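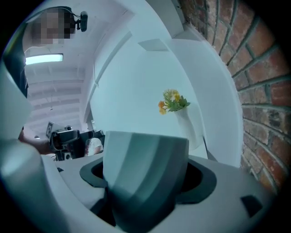
Häufige Fragen zur Miete in der Halle Kunska

Kann ich auch nur einen Tisch mieten?
Ja. Ein Tischplatz kostet 19 Euro am Tag, Strom und WLAN inklusive. Den Stuhl gibt es dazu, die Auswahl des Stuhls ist allerdings ein Wettbewerb, und der wird morgens entschieden.

Wie lange darf ich bleiben?
Die Halle schließt um 22 Uhr. Damit ist der Moment gemeint, in dem die Tür zugeht. Wer dann erst mit dem Einpacken anfängt, hat die Frage falsch verstanden und zahlt einen halben Tag nach.

Wann kommt meine Kaution zurück?
Spätestens 30 Tage nach Mietende. Meistens geht es schneller, im Februar nie.

Gibt es Lagerflächen?
Hinten links stehen abschließbare Schränke, die nach Räumen benannt sind, die es nicht mehr gibt: Nuldale und Mulligan. Der Schlüssel zu Mulligan klemmt. Bitte nicht ölen, das haben schon mehrere versucht, seitdem klemmt er und tropft.

Was passiert mit liegen gebliebenen Sachen?
Sie kommen in die Kiste neben dem Eingang. Kabel ohne Beschriftung gelten nach einer Woche als Gemeingut, Netzteile sofort. Tupperdosen werden nicht geöffnet, egal, wem sie gehören.

Darf ich telefonieren?
Am Tisch kurz, im Flur lang. Wer Lautsprecher benutzt, bekommt Ratschläge von den Nachbartischen – zum Gespräch, kostenlos und meist unerbeten.

Wie groß ist die Halle überhaupt?
Laut Mietvertrag 3.076 Quadratmeter mit Hof. Der Hof ist sehr groß.

Muss ich meinen Tisch abends abräumen?
Bei Tagesmiete ja, vollständig. Bei Monatsmiete darf alles liegen bleiben, auch halb Fertiges und Dinge, von denen niemand außer Ihnen weiß, wozu sie gut sind. Der Putzdienst wischt um alles herum.

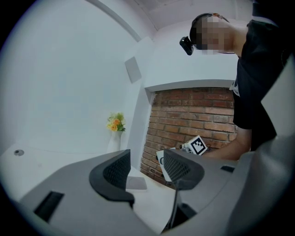
Britta Brandes schreibt uns dazu, das mit dem Herumwischen sei großzügig formuliert, bei ihr sei seit Wochen gar nicht gewischt worden, und ob man die Monatsmiete dann entsprechend kürzen könne.

Nein. Wir haben es aber an den Putzdienst weitergegeben. Er kommt jetzt auch samstags.

Wie buche ich?
Über das Buchungsprogramm Cinon, mindestens 2 Tage im Voraus. Cinon meldet nach dem Absenden gern »Vorgang unbekannt«. Die Buchung ist dann trotzdem drin. Bitte nicht noch einmal klicken, sonst haben Sie zwei Tische und wir den Papierkram.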